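Thread: Speckled gray carpet with yellow tape lines, anyone regret it?

trotby_mike
We have the keys to the Trotby unit and I'm supposed to pick a floor. The landlord is pushing gray speckled carpet, says it hides everything. I've heard that one before. Plan is a small card display room, desks and chairs, with walkways taped off in yellow.

Vavine
Had it for 56 months. It hides crumbs. It does not hide coffee, and it doesn't hide the gummy stripe when you pull up cheap tape. Try a strip in a corner first. 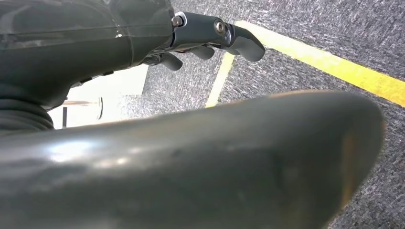

Tape on a diagonal is a pain too, by the way. Nothing to line it up with, so snap a chalk line or you'll be redoing it at 90 feet. I used Orkance tape and wasn't impressed for the money.

JDrummond
Disagree. Mine came up clean in October. Did you pull it fast?

Vavine
Slow, with a hair dryer. Still gummy.

trotby_mike
So who's right? And do people even respect a line on the floor? I was quoted $200 for posts and a rope and that seems like a lot for something anyone can step over.

JDrummond
They respect rope more than tape. Hang a sign under it and keep it short. Small print down at knee height is a waste of ink, if you ask me.

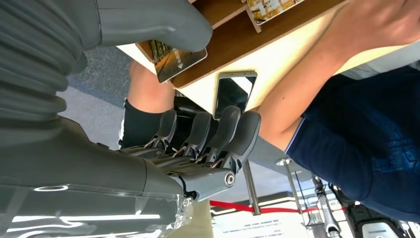
A card in the wooden stand, rope and sign behind. Jessie Drummond

Vavine
I'll give you the rope. Not sold on the stand. Cards leaning in an open one get bumped the minute somebody reaches over the desk or puts a phone down next to it.

JDrummond
Then push it back from the edge. It's a desk, you have room.

hrnciar_fan
The Hrnčiar stands have a lip on the front. $104 for a set though, and I've only seen them in one shop.

Vavine
$104 for a lip. No thanks.

trotby_mike
OK, going with the carpet, and I'm testing both tapes in the closet before I buy a whole case. Still not convinced on the rope. Anyone selling used posts?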